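The Chore Question Deserves a Slower Answer

August 2024

Every few weeks a member of our board forwards me a video of a machine folding a towel and asks whether our training programs for household and light assembly workers still have a future. The question is a fair one. It deserves an answer based on ordinary work, done at an ordinary table. 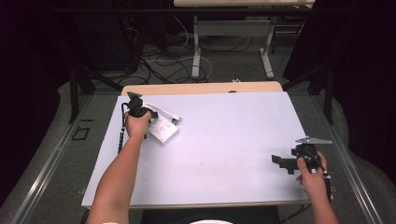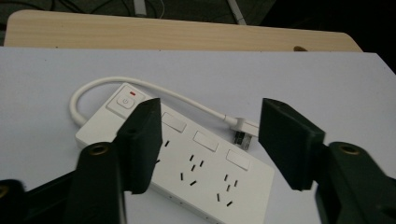
Handling small white household items with hand-held grippers, including a power strip and its cord.

Soon-im Kwon
Director of Workforce Policy, Findden Institute

Consider the power strip. It is among the least remarkable objects in any home or shop. To put one away, a person picks it up, gathers the cord, turns the plug so that it does not catch, and sets the whole thing in a drawer. Few of us could say afterward which hand did what. For a machine, the rigid part of the task is now within reach. The cord is another matter. It takes a new shape each time it is moved, and a white cord on a pale surface gives a camera very little to work with.

Our staff spent part of this year reviewing 272 chore attempts supplied by two developers, Nerkik and Ivinach. The attempts covered 6 tasks, among them coiling a cord, closing a hinged lid and sorting small parts. My colleague Booker Kincaid, who led the review, found that machines did well when an object was stiff and placed where the system expected it. Performance fell when the object bent, slid or lay at an unfamiliar angle. He also noted that the reports seldom said how often a person had stepped in, and we have asked both developers to include that figure by September.

There is a serious case on the other side. Forough Shokri, who advises us on manufacturing, argues that a shop floor is far kinder to machines than a kitchen is. Parts arrive in known sizes, lighting is fixed and the bench can be cleared. I accept this. A packing line may well hand over some of its handling work within a few years, and employers should be planning for it with their workers present. Homes will take longer – in my view, a good deal longer.

Much of the progress made so far rests on people. Someone must hold the gripper, approach the object and close the fingers at the right moment, many times over, so that a system has something to learn from. This is skilled work. It calls for patience and steady hands, and it should be paid and credited accordingly.

The Institute will therefore keep its household and assembly courses open through the coming year.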